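Week two with the Hudeder gripper kit from Pandovness. 30 day trial. 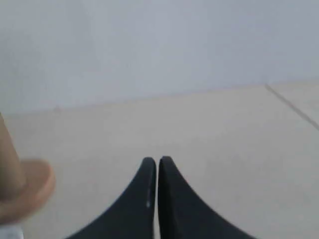 Setup took 3 hours, mostly firmware. The finger tips taper to a rounded point, and they're black, so glare hasn't bothered the wrist camera.

Grip force is set at 50 for cardboard.
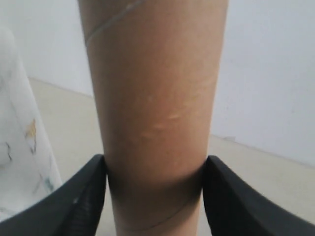 GRIP

A ribbed pad holds a bare tube fine. Scuffed paper too.

Next job is the towel roll change.

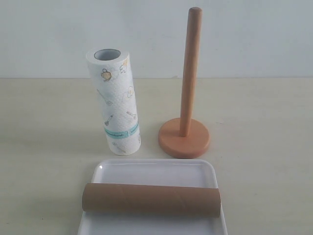
Spare finger sets are $315, same colour only. Pricey. The manual needs work as well.

Trial ends in March. Leaning towards buying.

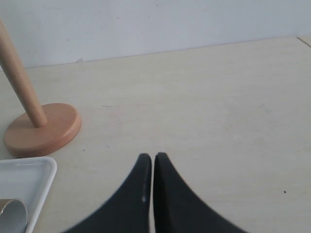 Fingers nearly closed, holder bare.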